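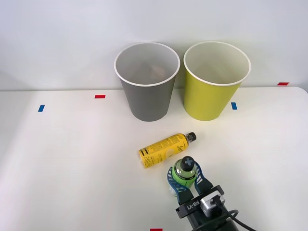
By the night shift
Fiction – first published in the Prilgate Reader, March

The call came from Toledo a little after four in the afternoon. Cell 2 was closing too hard on the small bottle again and the left finger had started to creak.

I drove over with the toolbox on the passenger seat. Flastik had the cell in a back room with no windows, a white table against a gray wall, and the arm parked over it. The man who let me in wore two sweaters. He said the day tech had swapped the finger pads and left for a job at Jineo, and since then the cell had dropped bottles for a while, and then somebody had turned up the force.

"Turned it up to what?" I said.

"Up," he said.

I opened the settings. Grip force was at 100 percent. There was a note next to it that said DO NOT CHANGE, with no initials.

I put it down to 30 and sat a green bottle between the fingers. They were blue and soft with white slats across them, the kind that bend around whatever you give them. It held. I lifted the arm an inch and the bottle slid out and rolled under the table. The man in the sweaters got down on his knees and handed it back to me.

So it was the pads. I took the left one off. The screws were the right length but whoever did the swap had put the washer on the wrong side, and the finger was leaning out by the thickness of a dime. It had been leaning for 2,939 cycles, according to the log. Every one of those had been squeezed through by brute force.

I moved the washer. I wiped the pad with alcohol and let it dry, then did the right side too, though that side was fine. My father fixed presses and he always did both sides. He never explained it and I never asked him while I could.

"My wife says they'll close this room," the man said. He was holding the flashlight for me.

"When?"

"Summer. They move it all to Prilgate or they don't. You'd know more than me."

I didn't know anything. I had a work order that said 929 and a line for a signature.

I checked the tape next. The marks on the table were red and blue, and one of the blue ones had lifted at a corner, so I pressed it down with my thumb. Then I set out the paper cups, the gray one and the yellow-green one, and laid the yellow bottle on its side in front of them. I kept the force at 30 and ran it.

The arm came in low. The fingers went around the green bottle and stopped. There was no creak. The man leaned in so close that I put my hand out in front of his chest.

It ran for almost an hour with us watching. He brought me coffee at some point and we talked about his knee. I wrote the new number on a piece of masking tape and stuck it over the old note, and under it I put my initials and the washer side, with a little drawing.

"Will they read that?" he asked.

"Somebody will."

He signed the line. It was dark in the lot and my windshield had frosted over. I sat with the engine running – I had the old pad in my coat pocket, I found it when I looked for the scraper – and waited for the glass to clear.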